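Wiroj Rattanakul
Sorting the toy baskets this week. Going to post it as I go, mostly so I have a record of what I decided. Thread.

Wiroj Rattanakul
Background: two kids, one small living room, and toys that live in wire baskets. The baskets are fine. What goes into them is the problem. Everything that gets picked up off the floor at bedtime goes into whichever basket is closest.

Wiroj Rattanakul
Last July I did a full clear-out and wrote a list on the inside of the closet door. 94 items kept. I have not recounted and I'm not going to.

Wiroj Rattanakul
Rules this time. Soft things in one place. Balls in one place. Anything that is food, was food or held food leaves the basket. Toy food stays with toy food.

Wiroj Rattanakul
I'm doing one basket at a time on the table. On the floor the kids start playing with what comes out and I lose half an hour.

Wiroj Rattanakul
First one is the silver wire basket.

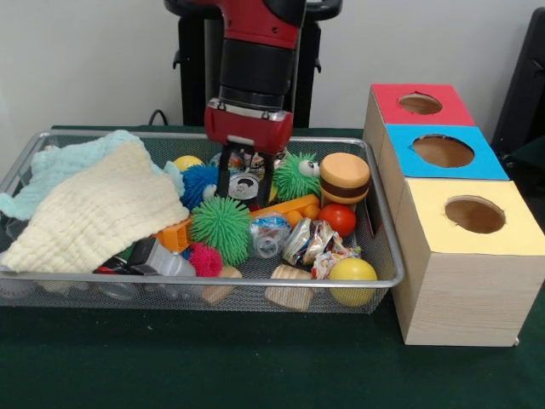 Basket one, before sorting. Soda can, candy wrappers and two blankets in with the toys.

Wiroj Rattanakul
The soda can goes to recycling. The wrappers go in the trash. There's a crinkly printed package at the back that I'll check before I throw it out.

Wiroj Rattanakul
The blankets take up most of the left side. Cream waffle one and a pale aqua knit. Both are going in the wash and then to the shelf in the hall. They should never have been toy storage, but they're the first thing the kids throw in when told to tidy.

Wiroj Rattanakul
Balls: blue spiky, big green spiky, a little fuzzy magenta one, a glossy red one, two yellow ones. All going in a drawstring bag on the door hook. The spiky ones pick up lint and I wash them in the sink with dish soap, then leave them on a towel overnight.

Wiroj Rattanakul
The toy hamburger goes back to the play kitchen. The green fuzzy guy with the googly eyes stays. He is not up for discussion in this house.

Wiroj Rattanakul
The small tin and the clear container with blue in it are going in the "ask first" box. I've thrown out containers before that were apparently very important. The orange piece with the knobs goes in there too until I work out which set it belongs to.

Wiroj Rattanakul
Kanokwan Paisan asked if I label the baskets. I did once, with paper tags. They lasted until Tuesday. Might try cloth ones tied through the wire – at least those can't be peeled off.

Wiroj Rattanakul
Also got asked about lids. No lids. A lid means things get piled on top of the lid.

Wiroj Rattanakul
Plan for the wire basket once it's done: animals and creatures only, and nothing above the rim. If it doesn't fit, something moves to the closet and gets swapped back in later.

Wiroj Rattanakul
6 baskets in total, so five to go. Next is the one by the couch, which is mostly blocks and socks. I'll add to this thread when I get to it.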